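Speaker notes: Clearing paper cups from trays (Prevdale facilities session, second talk of the afternoon)

Slide 1. Title. Say what the talk covers: single-use paper cups, the trays they stand on, and the bin they go into. Hot drink residue is in the handout and is skipped in this talk.

Slide 2. Cups and trays. Leave up while defining terms: tray, rim, mouth, base.
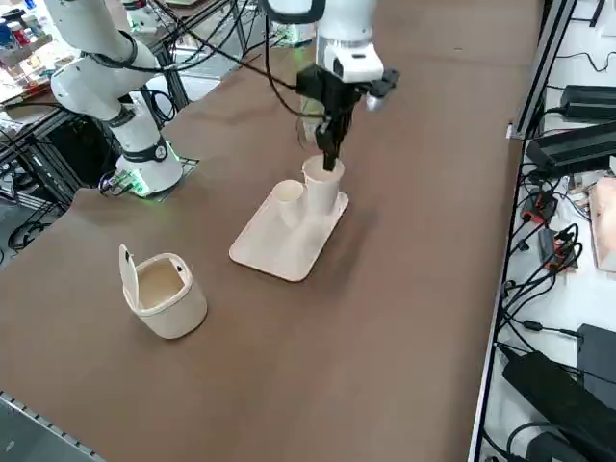
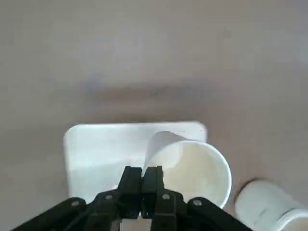
Slide 3. Why cups tip. A paper cup tapers toward the base, so the footprint is smaller than the mouth. Empty, it has almost no weight to hold it down. A sideways push near the rim tips it. The same push near the base slides it. Demonstrate with the two sample cups on the lectern, short one first.

Slide 4. Cups side by side. Touching cups move together. Take the outer one first and lift straight up before moving sideways. Mention the Geraghty break room, where cups are left in pairs.

Slide 5. Cups on their side. Do not stand them up again. Pick up by the wall, mouth facing away from the sleeve, and go directly to the bin. On a tray without much of a rim, a rolling cup follows an arc and can leave the tray.

Slide 6. The log. Fedesmont site, February. 3658 cups cleared, 243 found on their side, 13 on the floor. Read the figures out; the back rows cannot see the table. The log does not separate tall cups from short ones. Cerkico has agreed to add a column for size.

Slide 7. Bin placement. Lid open before the first cup is lifted. Bin on the same surface as the tray where space allows, within reach of the tray, clear of the walkway. Stack cups only if they are the same size; mixed stacks jam in a small opening.

Slide 8. Tray last. Wipe, dry, return to the rack face down.

Questions, then hand over to the dishwashing talk. Spare handouts are in the box by the door.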